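Portes ouvertes Puler à Trirberg : vos retours ?
Forum Robots et bricolage > Salons, visites, démos

par mireille_b » 18:42

Coucou tout le monde ! Je reviens de la journée portes ouvertes de Puler à Trirberg et j'ai les pieds en compote, mais quelle visite ! On était dans le groupe de 11 h, le hall était déjà plein (945 badges distribués à midi, d'après la dame de l'accueil, et il en arrivait toujours). J'y allais surtout pour le Hisau, leur bras de préparation de commandes, parce que j'en entends parler ici depuis des mois.

Alors, le Hisau : c'est rapide, c'est silencieux, et ça m'a un peu hypnotisée. Il prenait des boîtes dans un bac, les retournait, les posait sur le tapis, et on recommence. Mon fils a voulu rester jusqu'au bout, on a failli rater l'atelier soudure.

Seul bémol, le parking à 6 euros, je l'ai encore en travers de la gorge. Qui d'autre y était ?

par grosboulon » 19:05

J'y étais, groupe du début d'après-midi, et je suis nettement moins emballé que toi. Des boîtes, oui. Toutes de la même taille, toutes rigides, bien rangées dans le bac. On fait ça depuis belle lurette. J'ai demandé au démonstrateur s'il pouvait mettre autre chose dedans, un sachet ou une pelote de laine, n'importe quoi de mou. Réponse : « pas sur cette configuration ». Voilà voilà.

Par contre les sandwichs étaient bons.

par mireille_b » 19:11

Rooh, tu râles toujours ! Une démo c'est une démo, ils ne vont pas s'amuser à rater devant tout le monde.

par grosboulon » 19:20

Ben moi je préfère voir rater. Une machine qui lâche un truc et qui le reprend, ça m'en apprend beaucoup plus qu'un bras qui répète le même geste tout l'après-midi.

par Phong Phùng » 19:48

Je suis assez d'accord avec grosboulon sur le fond, mais il a raté le meilleur : la petite salle du fond, après la cafétéria, avec l'équipe du projet Chu. C'était mal fléché, j'y suis entré en cherchant les toilettes.

Là, pas de bras. Ils expliquaient comment on montre une tâche à une machine en la faisant soi-même, pince à la main. L'objectif affiché au mur était de 1 000 démonstrations par tâche. J'ai demandé si c'était beaucoup, la jeune femme a rigolé et m'a dit que ça dépendait surtout de la variété, et que refaire toujours la même chose au même endroit ne servait pas à grand-chose. On a discuté un bon moment, elle était passionnante et pas commerciale pour un sou.

par ptitloup64 » 20:02

Question bête : pourquoi tenir la pince à la main, au lieu de mettre directement des gants avec des capteurs ? Ça doit être plus naturel, non ?

par Phong Phùng » 20:15

Pas bête du tout, je l'ai posée aussi ! On m'a répondu qu'avec une main gantée tu te sers de tes cinq doigts, et qu'ensuite il faut traduire tout ça pour une machine qui n'a que deux mâchoires. Avec la pince, tu es obligé de te débrouiller comme elle. Après, je répète ce que j'ai compris, que les spécialistes me corrigent.

par grosboulon » 20:31

Mouais. Mille fois le même geste pour ramasser une chaussette, je demande à voir la facture.

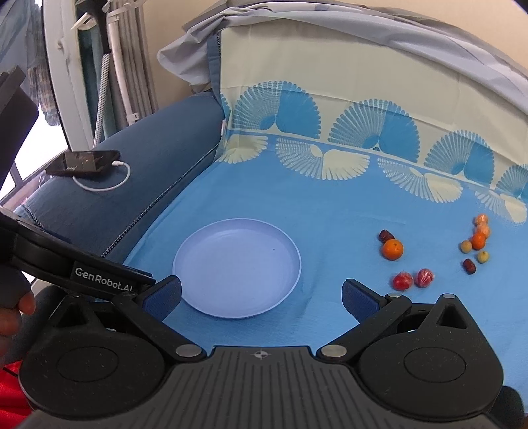 Publié par Toàn Khương à 21:07

Bonsoir à tous, je n'ai pas pu aller à Trirberg (je lis vos retours avec une pointe de jalousie), mais la partie pince me parle beaucoup ! Grosboulon, regarde un peu les fruits : deux dattes, des mandarines, des fruits rouges emballés dans du film transparent, et l'assiette vide à côté, le tout sur un drap bleu. On est loin de tes boîtes rigides dans un bac, quand même.

Mettre ça dans une assiette, avec les doigts on n'y pense même pas. Avec deux mâchoires, c'est une autre histoire. Une mandarine, c'est rond, ça roule si on arrive de travers. Une datte, il faut choisir par quel côté la prendre. Et le plastique, pour moi c'est le pire, ça brille et ça glisse. Ajoute un drap, qui peut faire un pli dès qu'on appuie trop bas, et tu as de quoi t'occuper une soirée.

Pour ceux qui se demandent, c'est marqué GenRobot.AI sur la mâchoire de gauche. Les patins au bout sont bleu foncé, avec une surface texturée. Je ne connais pas le modèle de la salle du projet Chu, donc je ne m'aventure pas à comparer. Phong, tu te souviens de la forme de la leur ?

par Phong Phùng » 21:22

Deux mâchoires aussi, mais je n'ai pas fait attention au reste, j'étais plus occupé à écouter. J'aurais dû prendre des notes...

par grosboulon » 21:30

Bon, les fruits sous plastique, je reconnais que c'est vicieux. Mais ça reste un humain qui tient la pince ! Je garde mes applaudissements pour le jour où le Hisau s'y colle tout seul, devant le public, avec une assiette en face.

par mireille_b » 21:44

Mon fils dit qu'il faut commencer par les mandarines. Moi j'aurais gardé les fruits emballés pour la fin, et j'aurais sûrement perdu patience avant.

Phong, elle est de quel côté exactement, ta petite salle ? On a mangé à la cafétéria et je n'ai rien vu, je suis verte !

par Phong Phùng » 21:51

Couloir de gauche en sortant de la cafétéria, puis la porte grise juste après les toilettes. Il y avait une feuille A4 scotchée dessus, écrite au stylo.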